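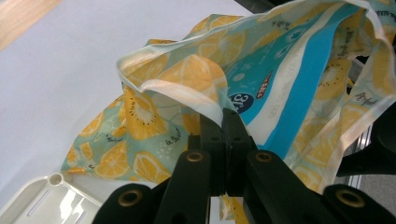

Aus Kunska kam gestern noch der Hinweis, wir sollten den Krapp auf keinen Fall über 70 Grad bringen, sonst kippt das Rot ins Braune, und die Wurzeln lieber zweimal ausziehen als einmal zu lang. Gut, dass ich das vor dem Ansetzen gelesen habe!

21.2.21, Färbeküche

Krapp, zweiter Durchgang. Wolle aus Aneck, 945 g, über Nacht in Alaun gebeizt, dann kalt gespült. Wurzeln (die gemahlenen von Bakke, nicht die Stücke vom November) im Beutel eingeweicht, ganz langsam hochgeheizt und bei 65 Grad gehalten. Nach einer Stunde schon ein Rot, das ich so noch nie im Topf hatte – richtig satt, fast Ziegel, aber mit Leuchten drin. Herrlich!

Drei Stränge aus dem ersten Zug, dann den Sud nochmal benutzt. Der zweite Zug wird Lachs, der dritte ein ganz zartes Aprikosen (mein heimlicher Liebling, passt wunderbar zum Walnussgrau).

Zum Strang 109: eine Prise Kreide ins Bad, Ton deutlich kühler. Unser Leitungswasser ist wohl zu weich für Krapp, also beim nächsten Mal gleich mit Kreide ansetzen und eine Probe ohne danebenlegen.

Offen:
– Lichtprobe ans Südfenster hängen, halb abgedeckt
– Estell wegen Weinstein anschreiben, Rest reicht für ein Bad
– großen Topf entkalken
– Restsud nicht wegkippen, ich will noch Seide reinhalten

Zuletzt aktualisiert: 21.2.21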